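Call for participants: table and refrigerator handling trials, Trirkov

Ventura is recruiting two participants for a household tidying study at its Trirkov site. The work covers clearing a large light-topped table, placing bottles upright and restocking a small refrigerator. Each session is scored against a written sheet, and small plastic objects are included in the item set.

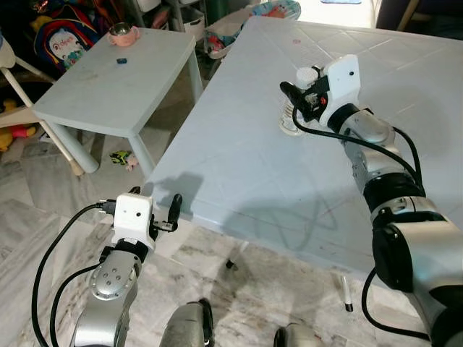

Hazem Bensaid: The sheet takes longer to learn than the tidying. Read it before the first session and ask about the codes.

Items are listed by type and position. A bottle must stand upright, well back from the front edge of the table, before an entry is made. 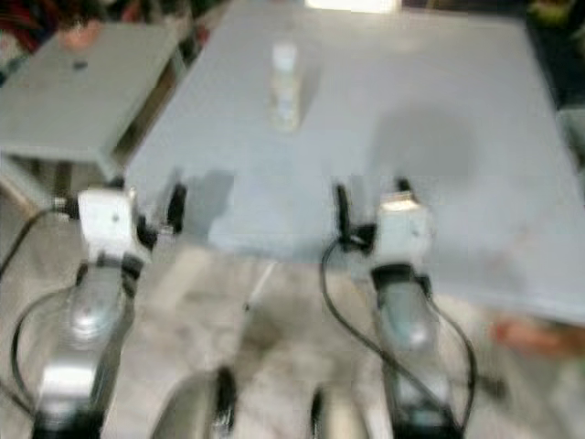 Upright bottle on the large table, Trirkov.

Participants work from the item list, which holds 1,133 entries. Labels are to be left on and caps kept closed.
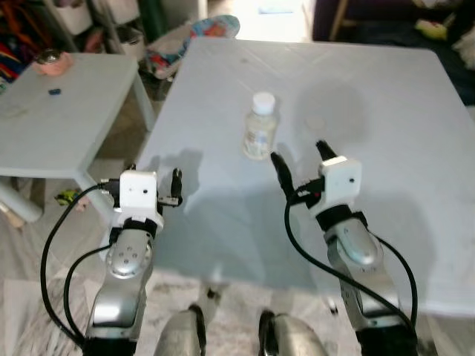

Do I need previous laboratory experience?
Training is given on site, and none is assumed.

The refrigerator part covers the wire shelf, the lower compartment and the door bin. Bottles go in the door bin, standing side by side.

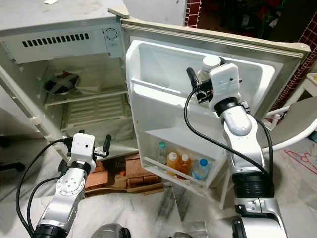
Door shelves are scored separately from the cabinet, and the two scores are entered on different lines. Applicants should be able to stand for a full session and write legible notes in English.

Apply in writing to Vlasta Pešek, Ventura, Trirkov. Closing date: 2018-03-17.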